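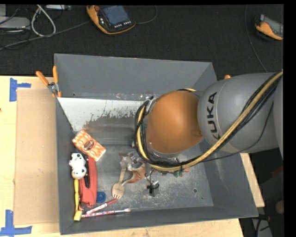

The grey bin and what goes in it

In May I promised myself to write more about the small things of the working day, so I begin with the bin. It is a big one, grey metal, with tall sloping sides, and it stands on a pale wooden table where I pass it many times before lunch. Scratches are all over the floor of it, and along the rear there is a whitish strip which flakes at the lower edge. I like it very much. A new bin would have no face.

Things gather on the left. I don't know if the table is level — Trygve Kvam says yes, I have my doubts — but there they lie together, with an orange-and-white packet highest of them all. It has an oval label, brownish-red, and from the other end of the room this label is the first thing my eye finds.

My grandmother kept her sewing things in a tin in the same manner, everything in one heap, and she could pull out the right button without looking. I have not inherited this talent. At home I have 27 small boxes with lids, and still I search for the scissors every evening.

Domenica Stöckli lent me a book about tidying, where the writer advises to touch each object and ask if you need it. I read 90 pages and then I put it in a box, and now I must ask Domenica for patience, for I can't remember which box.

Next time I will write about the shelf by the window, and the tea cups on it that have no owner.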